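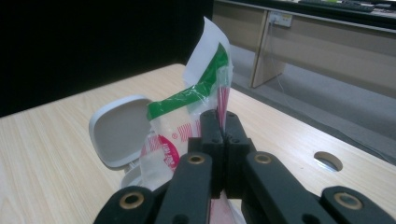

Why do you keep the food in the old bags, a reader asked under my last post, when a glass jar is cheap and you can see what is inside? She wrote also that a plastic bag always makes a kitchen look like someone is just moving in or just moving out.

I thought about this comment for several evenings, more than it perhaps deserved. I have some jars. I will come to the jars. But most of the dry food in my kitchen lives in the bag in which I bought it, and I would like to explain how I do this, as I have changed my method two times this year and I am now rather content with it.

My kitchen in Brillurport is narrow. It has one tall cupboard beside the window and one drawer which is too deep. When I moved here, the cupboard received everything that had no other home, and the drawer received all bags. Opened bags, half-opened bags, bags with a small amount at the bottom which I did not want to throw away. They were lying one over the other, and when I pulled out one, another one spilled. I have found rice in that drawer in December that I am sure I did not buy in that year.

So I emptied it. I put a clean bed sheet on the table and took out all the bags, and I looked at each of them in daylight. I recommend the daylight. Under the lamp a see-through bag shines on every wrinkle and you don't see the small hole in the corner.

The bags are very different from one another when you begin to look. Paper bags for flour and sugar are the most honest ones: they stand up, they fold where they were folded before, and they tear only if they get wet. The thick bags with a metallic inside fold well but they open themselves again, slowly, like a cat which stretches. And then there are the crinkly transparent ones, with bright stripes and letters printed on them, green or red mostly. These are the difficult ones. They don't remember any fold. You press it, you take away your hand, and it makes its noise and rises up again.

For those I now do the following. First I push out the air, from the bottom to the top, with the side of the hand. Then I bring the two sides to the middle, so that the top becomes narrow, and only after this I roll it down. If you roll without making it narrow first, the food travels into the corners and the roll becomes crooked. At the end comes the clip.

About clips I could write a separate post. I had wooden clothes pegs for a long time, and they are good for paper but on smooth plastic they slide. I had rubber bands, which became sticky one summer and left a brown line on everything. Now I use the flat clips from Nilteo, bought in the household shop Stivitz behind the station. They are long, so they hold the whole width of the bag and don't only pinch one point of it. They are not beautiful. The hinge is a bit stiff, and with cold hands in the morning I need both of them for opening. But they hold.

The noise, by the way, is a real subject in my home. My bedroom wall is the kitchen wall. Whoever takes a biscuit at night from a crinkly bag, wakes the person who sleeps. I thought for this reason to move only the biscuits to a tin, and I did, and it was a small happiness. So I am not against containers in principle.

Now the jars. I bought a row of them some years ago, all the same, after seeing a kitchen in a magazine. I filled them in one afternoon and wrote nothing on them. After one month I did not know which was the strong flour and which was the one for cakes. I didn't know how long the barley must cook, because this was printed on the bag, and the bag was gone. I had poured new lentils over old lentils, and the old ones stayed hard in the soup while the new ones became porridge. Every kilogram of something leaves also a remainder which doesn't fit into the jar, so I had the jars plus the same bags as before, only emptier.

The printed bag carries information, and I like to have it. The cooking time, the date, what may be inside for a person with allergy. A guest with a nut allergy once asked me what was in my muesli and I was standing there with a lovely jar and no answer. After that day I began to keep the bags again.

There are of course people who cut out the label and glue it or tape it to the jar. I tried. It works if you are a person who has the scissors at hand. I am a person who says "I will do it later".

The second change I made was in the tall cupboard. Before, the bags were lying flat. Now they stand, like books, in low boxes which I pull out like drawers. The boxes are cardboard, from the shoe shop, with the lids placed under them for more strength. One box is for things which I cook in water, so rice and all kinds of grain and pasta. One is for baking. One is for what I call the guests, that means food I bought for one recipe and will meet again only by chance. The sago lives there. The dried mushrooms also, although I promised them a better life.

Standing up, a bag shows its upper edge, and the upper edge is where I write. I use a strip of paper tape with the day I opened it. With a bag which has a white part at the top, you can write directly on it, but on shiny material even the permanent pen goes away under the thumb, so I prefer the tape. I write only the month and the day, without the year. If I need the year, the food should not be there any more.

For the weight I have become a little pedantic. When a bag is less than half full, I put it on the scale and write the number on the tape, too. It sounds like too much work and my sister laughs at me. But when I stand in the shop and ask myself if the rice will be enough for the weekend, I know it. The last time it was 309 grams, and that was enough for us with something left for frying the next day. The red lentils are now at 246. The number is wrong again after the next cooking, so you must cross it out, and some of my tapes look like the accounts of a very poor company.

What I don't do any more is cutting the bag open with force. In former times I pulled it apart at the top with both hands, and either nothing happened or the whole side went open down to the bottom. A bag which is torn along its length cannot be closed with any clip of this world. I cut now with scissors (yes, for this I do fetch them), as straight as possible and as near as possible to the seam, so that there stays a lot of bag above the food. The more bag remains, the more you can roll. I don't cut off the corner either, only if it is something for pouring, such as sugar.

The moths I must mention, even if it is not a nice theme. We had them two years ago. They came, I believe, with a paper bag of oats from a market near Sin, where I was on holiday and where I bought far too much. A moth does not respect a rolled bag, and she does not respect thin plastic, her children go through it. So for flour, oats and nuts I make an exception: they stand with their bag inside a container which closes tightly. The whole bag goes in, with print and tape and everything. You have then the safety of the box and the reading material of the bag. If the reader from the beginning has this kind of kitchen, with moths, then she is right and I am wrong, and I would also buy the jars. But please leave the bag inside, or keep a piece of it.

As for the look, I admit it. My cupboard is not calm. There is stripe beside stripe, one brand shouts in yellow and its neighbour in red, and the edges stick up, bent in all directions. I close the door and it is calm.

When a bag is finally empty, I shake it over the sink and look if it has a second use. The strong ones with a zip are washed and they take herbs for the freezer. The flour bags I use for potato peels. The thin transparent ones I have tried to wash as well, hanging them over a wooden spoon, but they stick together inside and smell after a few days like an old sponge. They go to the recycling, flat, if the town takes this kind. Brillurport takes it, the village of my parents doesn't, and they are only a short train ride apart.

Still not solved is the deep drawer. It is now empty except for clips and tape, and each time I come home from shopping I have a great wish to put something in it. If you have a drawer like this, too deep for spoons and too narrow for pots, I would be glad to read in the comments what you keep there.

Posted on Jun 10, 2026, in Kitchen and Cupboards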